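Birthe Bjarnason started sorting her mother's house in January and finished, by her own reckoning, seven months later. She had taken six weeks' leave to do it.

"I thought six weeks was generous," she says. "I'd made a chart. The chart went in the recycling before the kitchen was done."

The house is in Duna, a weatherboard place on a corner block where her parents lived for most of their married life. Her father died first. When her mother moved into care, the job of emptying the rooms fell to Bjarnason and her cousin, Oddur Hallgrímsson, who drove over when he could get away from the orchard.

She now helps other families do the same work. She doesn't advertise. People ring because someone gave them her number, and she goes over for a cup of tea and a look through the cupboards. She charges a little for petrol and nothing for the tea.

Her first piece of advice is to leave the photographs until the end. Hallgrímsson opened an album on the first morning and the two of them were still at the table when it got dark.

"It was a lovely day, but we hadn't moved a single thing," she says. "And then you've got the next morning and you're already tired."

She begins with the laundry or the shed, where people are less likely to get upset. Her mother's shed held 63 jam jars, washed and with their lids on, and a bag of spare lids hanging from a nail. Those went to Ustyna Chornovol two streets over, who makes relish for the hospital fete and took the lot in one trip.

Clothes were harder. Her mother had kept her father's work coat in the hall cupboard, and Bjarnason moved it from room to room for weeks. Hallgrímsson wears it now.

"He asked me if he could have it, and I was so relieved I nearly pushed it at him," she says.
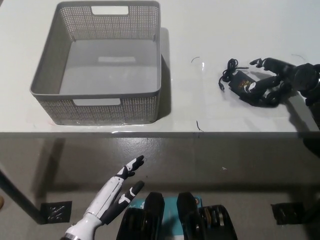 Paperwork is the part most families get wrong, in her view. They throw it out too fast or they keep every page. Her mother had bank statements going back decades, rates notices, the warranty for a stove that had left the house before Bjarnason finished school. She read each sheet once and put it in one of three piles. Small household things get the same treatment, and she likes an open plastic basket for them, a grey one with holes in the sides and a handle cut into each end, set on a bare white table where nothing can hide. Power adapters are her least favourite. There is always one lying beside the basket with its cord in a loose coil, and she will read the label, if there is one, and ask the family what it belonged to. If they can't say by the end of the week, it goes to the e-waste depot.

"People hang on to cords for years in case the thing turns up," she says. "I did it myself. I had a biscuit tin full."

Money comes up sooner than families expect. A dealer from Trindora offered Bjarnason $4,000 for the dining setting and the sideboard together. She took a night to think about it and said yes. The garage sale, which ran over two mornings and wore out both cousins, brought in $1,486.

"That was for everything else they ever owned, more or less," she says. "You need to be ready for that number. Some people find it insulting."

She has seen brothers and sisters stop speaking over a clock. In one house, which she won't identify, the argument was about a set of mixing bowls, and she ended up sitting in the car with one sister while the other finished the pantry. Her rule since then is that everyone writes down the items they want before anybody touches a shelf. Where two lists clash, the families sort it out over the phone and she stays out of it.

Valdemar Thygesen, whose father's farmhouse was cleared last year, says the lists saved them an ugly weekend. He and his brother had 15 items each. Only the fishing rods were on both.

"We split the rods," Thygesen says. "I don't fish. I just wanted Dad's."

Bjarnason kept less from her own mother's house than she had planned to. She has the bread knife, the albums, a wool blanket and a recipe book with half the pages loose. Her mother, who is 91, asks after the house on some visits and on others doesn't mention it. Bjarnason tells her the roses are doing well. The new owners kept them, and she drives past to check.

Her next job is a unit in Hotard, three rooms and a garage. The daughter has already told her there are two chest freezers, and that neither has been opened since Easter.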